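A protective stop that wasn't a collision

2022-03-26

The fault first showed up in October and I logged it as a collision, because that is what the pendant called it. The left arm stopped on its way down to the tray, the brakes clicked in, and the message said the force limit had been exceeded. I looked for something it could have hit, found nothing, cleared the stop and carried on. It ran for the rest of the afternoon without complaint. I now think that clearing it so quickly cost me most of the winter.

The cell is a two-arm sorting bench that I look after at Tekdale. It moves small toiletries between plastic trays: tubes, boxed soap, that sort of thing. The program is called Gomon and is mostly mine, so I can't blame anyone else for the parts of it that are badly written. The left arm works the small trays and the right arm works towards the deep bin at the far end.

By the new year the stops were coming up to 12 times in a shift, always on the left arm, and always in the last part of the approach. What bothered me was that they did not depend on the item. I swapped tubes for boxes, then ran the approach with nothing to pick, and it still stopped. An arm that reports a collision in free air either has a wrong idea of what it weighs or is being pulled by something.

I checked the weight first. The payload figure in the installation file was out of date and I corrected it. The stops became slightly less frequent, which I took as proof. It was not proof of anything. The cell had also been running slower that week on account of a separate job, and I had changed two things at once. If you keep a fault log, put the speed setting in it. Mine now has a column for it.

The second check was the cable. The lead to the tool comes off a connector under the wrist and loops back up along the arm. On our cell the loop had been clipped short by whoever fitted it (me, I think, though the sheet is unsigned). At most wrist angles there is slack. At the angle used for the blue tray there was almost none, and in the last few degrees of rotation the cable went tight and pulled sideways on the connector. The controller felt a load it had not planned for and stopped. It was doing its job properly.

I moved the clip, gave the loop more room and went back to one item per tray, with the arm held above the blue tray at low speed. I wanted to jog through the bad angle by hand and watch the cable the whole way.

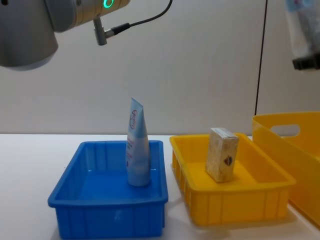

What the log said

With the clip in its new position I ran 655 cycles over 4 shifts. There were no force stops on the left arm. There were six stops of other kinds, all of which I could account for: a tray out of place, a light guard tripped by a sleeve, and the rest from me pressing the button.

I then put the clip back where it had been and ran it again, which felt wrong but seemed necessary after the payload business. The fault returned within the hour. I moved the clip a second time and have left it there.

The safety part

The stops themselves were harmless. The response to them was less so. A protective stop that turns up a dozen times a shift gets cleared without anyone looking, and I include myself in that. At one point I had raised the force limit "for testing" and left it raised overnight. Nothing came of it – but for that night the arm would have pushed harder against a hand than our risk assessment allows. The limit is now behind a password, and the checksum of the safety settings is written on the start-up sheet, to be compared before the first cycle.

I have also changed the restart rule. Two force stops of the same kind in one shift and the cell stays down until someone has looked at the arm with the power off, cable and connector included.

Still open

The connector took a sideways pull for several months and I don't trust it. A replacement is on order from Bañuelos, and until it arrives I am checking the seating by hand at the start of each shift. I also want to see whether the sister cell at Clemholm has its clip in the same place. It was built from the same drawing, and the drawing doesn't show a cable at all.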